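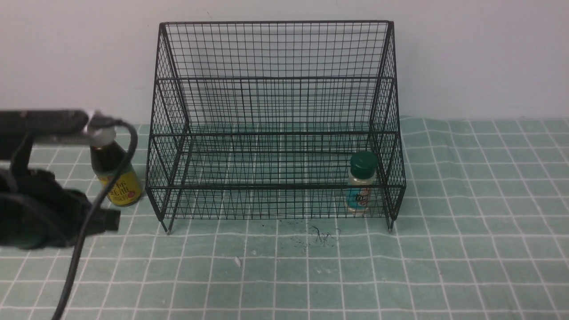

Questions about the condiment shelf come up nearly every time I post about my kitchen, so I've gathered my answers on one page. I've used a wire rack for my bottles and jars since March and I've got opinions!

**Which rack do you have?**

Mine's the black mesh one from Carkuner, two tiers, open at the front, tall at the back with sides that slope down. Gririk do something similar in white, but white mesh and soy sauce are not friends.

**Why mesh and not a solid shelf?**

Crumbs and spilt pepper drop straight through, and I can lift the whole thing and wipe underneath. I did have a solid one before and it grew a sort of brown varnish (horrible, took me an evening with a scouring pad).

**What goes where?**

Spices on the lower level, pushed up to one end so they don't wander. Glass sauce bottles go in last because they're heavy, and I keep the labels facing out. I've got several with Chinese labels and I shop by colour – the yellow one is the one I reach for when I'm doing noodles.

**Don't small bottles tip over on the wire?**

Sometimes, yes. The very skinny ones wobble if a foot of the rack isn't level. My friend Kerstin Engelhardt cuts a bit of drawer liner to fit each tier, and I've copied her on the top one.

**Will it scratch my worktop?**

It could do, as the feet on mine are little wire ends with no rubber on them. Stand it on a mat. Any wipeable one will do, and I like a grid pattern because I can line the rack up straight (yes, I'm like that).

**How tall a bottle can it take?**

Measure your tallest one first! A 700 ml bottle of vinegar is too much for mine, so that lives in the cupboard with the oil.

**How do you clean it?**

Warm soapy water and an old toothbrush for the corners of the mesh, then I dry it straight away with a tea towel. I wouldn't put it in the dishwasher.

**Do you decant your spices?**

No. I bought 46 matching jars from Dukport once and spent weeks mixing up cumin and coriander. Original bottles, original labels, much happier.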